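6. Instalación y purga del filtro bajo encimera Clovano

Este apartado explica cómo conectar el filtro de agua Clovano a la toma fría del fregadero, cómo purgarlo antes del primer uso y cómo cambiar el cartucho. Si su equipo lleva el grifo de tres vías Brivari, lea antes el apartado 5, porque el orden de los latiguillos cambia.

Antes de empezar

Vacíe el mueble bajo el fregadero y compruebe que queda sitio para bajar el vaso del filtro sin forzarlo. El cabezal puede atornillarse al lateral o al fondo del mueble. En muebles con el fondo hundido por la humedad, use el lateral.

Material no incluido: llave inglesa, destornillador de estrella, lápiz, un cubo y un trapo seco.

ATENCIÓN: el filtro se conecta solo a la toma de agua fría. El agua caliente deforma las juntas y anula la garantía.

ATENCIÓN: si la presión de la vivienda es alta o desconocida, instale un reductor antes del cabezal. Los golpes de ariete al cerrar el grifo son una señal frecuente de exceso de presión.

6.1 Montaje del cabezal

1. Presente el soporte en la pared del mueble y marque los 2 orificios con el lápiz.
2. Atornille el soporte sin apretar del todo.
3. Encaje el cabezal con la flecha de flujo apuntando hacia el grifo. La flecha está grabada en la parte superior y se ve mal con poca luz – use una linterna.
4. Apriete los tornillos.

Nota: si el mueble es de tablero fino, los tornillos suministrados pueden asomar por el otro lado. Sustitúyalos por unos más cortos de la misma rosca.

6.2 Conexión a la red

1. Cierre la llave de corte del fregadero. Si no cierra bien, cierre la general.
2. Abra el grifo de agua fría hasta que deje de salir agua.
3. Coloque el cubo debajo de la llave de corte y suelte el latiguillo.
4. Enrosque la pieza en T con su junta plana. Apriete a mano y dé después un cuarto de vuelta con la llave.
5. Vuelva a montar el latiguillo en la salida superior de la T.
6. Introduzca el tubo blanco en la salida lateral hasta notar el tope y tire suavemente de él. No debe moverse.
7. Introduzca el otro extremo en la entrada del cabezal, marcada IN.

Nota: corte el tubo siempre en ángulo recto. Un corte oblicuo es la causa más habitual de goteo en las conexiones rápidas. Unas tijeras de cocina aplastan el tubo; utilice un cúter nuevo o un cortatubos.

6.3 Colocación del cartucho

1. Lávese las manos y retire el plástico del cartucho Ivarness sin tocar los extremos.
2. Humedezca la junta tórica con agua limpia. No use aceite ni vaselina.
3. Introduzca el cartucho en el vaso, con la junta hacia arriba.
4. Enrosque el vaso en el cabezal a mano.

ATENCIÓN: no apriete el vaso con la llave. Si gotea, desmóntelo, limpie el asiento de la junta y vuelva a enroscarlo.

6.4 Purga

1. Abra el grifo del filtro.
2. Abra despacio la llave de corte. Saldrá aire y el agua puede ser gris durante los primeros minutos. Es polvo de carbón y no es peligroso, pero no la beba.
3. Deje correr el agua hasta que salga transparente y sin burbujas.
4. Cierre el grifo, espere con la instalación en carga y pase un papel seco por todas las uniones.
5. Repita la comprobación al día siguiente.

Si ha estado fuera en agosto o la vivienda ha permanecido cerrada, purgue otra vez antes de beber.

6.5 Cambio de cartucho

Cambie el cartucho cada 6 meses, aunque el caudal siga siendo bueno. El recambio es la referencia 138. Los cartuchos Mahmoudi de la serie anterior tienen la misma rosca, pero son más cortos y dejan pasar agua sin filtrar por la base.

1. Cierre la llave de corte y abra el grifo del filtro para quitar presión.
2. Ponga el cubo debajo y desenrosque el vaso. Saldrá lleno.
3. Lave el vaso con agua y unas gotas de jabón neutro y aclárelo bien.
4. Coloque el cartucho nuevo y repita los pasos de 6.3 y 6.4.
5. Anote el mes en la etiqueta del cabezal.

Comentarios de usuarios sobre este apartado 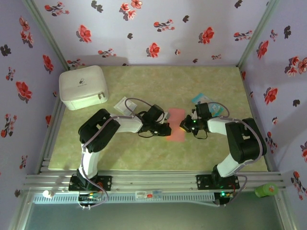 Una usuaria comenta que en el paso 4 de la purga el papel le salía mojado una y otra vez, y que el goteo venía del tubo de entrada: lo había cortado con tijeras. Lo recortó con un cúter, lo metió hasta el tope y desde entonces las uniones siguen secas. Pide que la nota sobre el corte aparezca antes del paso 6, porque ella la leyó con el tubo ya puesto.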